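Sovereign Debt Desk: Reporter/Analyst wanted, plus call for survey participants

Charvát newsletter, posted October

We need one person, full time, to cover government borrowing. Loans between states, bond sales, who owes what to whom and when it comes due. Start as soon as you can. Details below, please read to the end before writing to us. 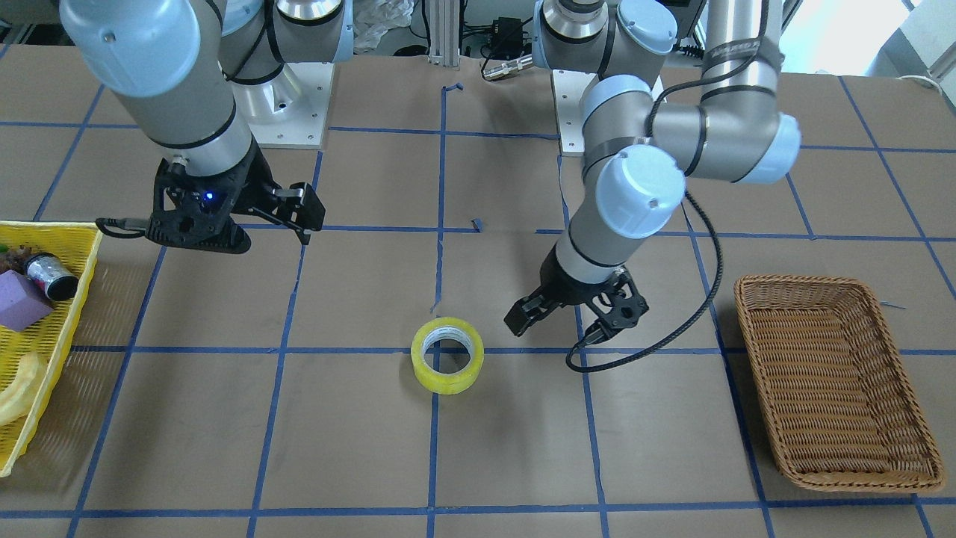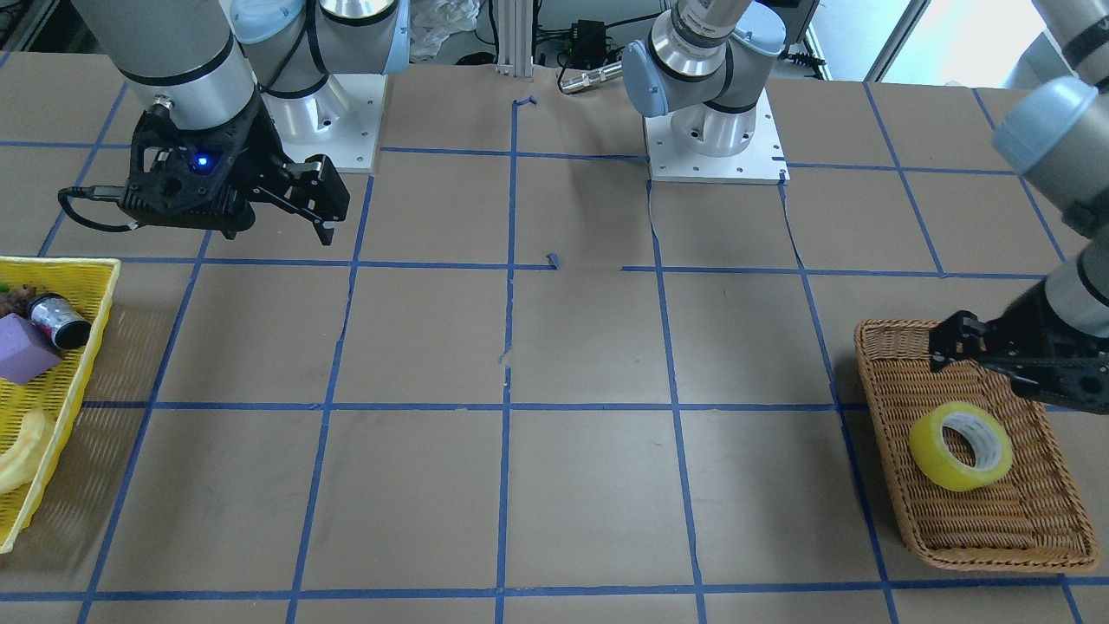
Two robot arms, brown paper and blue tape.

The job

Charvát is a small newsletter on public finance. 2352 paying readers, mostly people at banks, ministries, a few universities. Comes out every weekday morning before 7. We lost our debt writer to a bank (good luck to him) and the desk has been run by Svitlana Kovalchuk on top of her own work. She would like her evenings back.

What you'd do:

Read loan agreements. Whole ones, annexes too. Then tell readers in plain words what's in them.
Write the short morning item, four or five a week. 300 words max.
One longer piece a month. Your pick mostly, Svitlana has a veto.
Keep the repayment calendar up to date. It's a spreadsheet, it's ugly, it works. 17 countries right now and we want to get to 50.
Call finance ministries and wait on hold.
Sit in on auction results when they land, sometimes that means early.

What we want:

Two years or more writing about money in some form. Newspaper, wire, research shop, a good blog, all fine.
You can tell a grace period from a maturity without looking it up.
English for writing. Plus reading knowledge of at least one more, Ukrainian, Czech, Polish, French or Turkish would help us most.
Fast and careful. If it has to be one, careful.
No degree required. Dont send us transcripts.

Pay and terms

4000 a month before tax, in euros. Same for everyone at this level, no haggling, sorry. Full time, permanent after a three month trial. Remote is OK if you are within two hours of Central European time. Desk available if you want it, we share a floor with Stillen. 25 days off plus public holidays. We pay for one language course a year.

You report to Svitlana. Yannick Masson edits copy and will send your first few pieces back covered in questions, he does that to all of us.

How to apply

Email with subject line DEBT DESK. In it:

CV, one page, two if you must
Two things you've written, links are fine
A 200 word item on any government loan signed this year. Who lends, who borrows, how much, what's the catch. Write it the way you'd want to read it at 6:45 am over coffee.

No cover letter. Applications go to Liudmyla Zhuravel, address is on the contact page. Open until end of October or untill we find someone. Shortlisted people get a call with Liudmyla and Svitlana, thirty minutes, then a paid half day test. Everyone who applies gets an answer, might take two weeks.

Freelancers: not this time. There may be a budget for outside pieces in spring, ask then.

Also: survey participants

Separate thing, same page to save time. Solomiia Stasiv is putting together our reader survey on how people follow state borrowing. Looking for 50 people. You don't need to subscribe. Budget officers, accountants in local government, teachers, students, anybody who has tried to find out what their country owes and got stuck halfway.

One video call, 40 minutes
Questions on where you look, what you trust, what you skip
We show you two versions of a debt table and you tell us which one you'd use
Small thank you: six months of the newsletter free, or gift to a colleague

Calls run mornings from 9 and evenings until 8. Names are not published. Recordings get deleted once the notes are typed up. If you work for a finance ministry check with your press people first, we've had to throw out interviews before.

To sign up, email Solomiia, subject line SURVEY, with your country, your line of work and two times that suit you. Past employees of Charvát and Plalent can't take part.

Questions on the job to Liudmyla, on the survey to Solomiia. Not by phone please, the office line goes to Yannick and he's on deadline.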